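Huremville yards walk-round, February
Checked by: Vidar Sandberg
Along for the ride: Torunn Blomqvist
Started 6 a.m., finished when the flies did.

1. Loading ramp
Decking sound, no boards lifting. Side rail on the left has a bolt missing.
FIX BEFORE NEXT TRUCK. Baling twine is holding it for now, and it's good twine, but it isn't a bolt.

2. Crush and head bail
Latch catches first time. Greased.
PASS. Bail still shrieks on opening. The cattle mind less than Holger does.

3. Drafting gates
Three swing clean, the fourth drags.
FIX. Lift the hinge or dig out the dirt. We have been kicking it since I started here, so that's been tried.

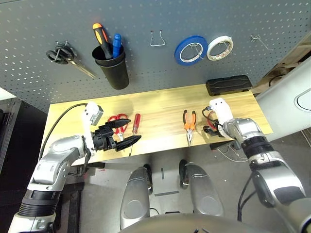 4. Water troughs
Float at the Rivau end sticks. Others fine.
FIX. Somebody has left a brick in that trough. If it's your brick, come and get it.

5. Quad bikes
Tires, brakes, throttle return, helmets.
Bike 1: PASS. Bike 2: brakes soft, keys are with me. Fares, asking Torunn for them won't work either.
Helmets: 4 on the hook, one with a cracked visor. Replace.

6. Saddles and tack
Girths, stirrup leathers and reins looked over, stitching pulled by hand.
PASS, except Anselmo's girth, which has more than 20 years on it and looks every one. He says it's just getting comfortable. Retired anyway.

7. Fuel store
Extinguisher gauge in the green, pin in, sign readable.
PASS. Hose is meant to be hung up after use - see last month's comment, and the month before that.

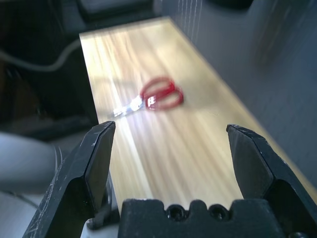
8. First aid kit
Snake bandages: two, sealed. Eye wash: out of date.
FIX. Also short of band-aids, with nothing in the injury book to account for them. Write it down, even if it was the can opener.

9. UHF radios
All charged and tested to the Dzene gate.
PASS. Channel 20 for yard work. Singing is for some other channel.

10. Road out
Grid clear, washout at the creek getting deeper.
WATCH. Low gear, one vehicle at a time. The nearest tow is 90 miles off and he charges both ways.

Items 1 and 5 to be done before mustering. Sign below once you've read it, all of it.

V. Sandberg
T. Blomqvist
H. Lunde (read it, disagree about the bail)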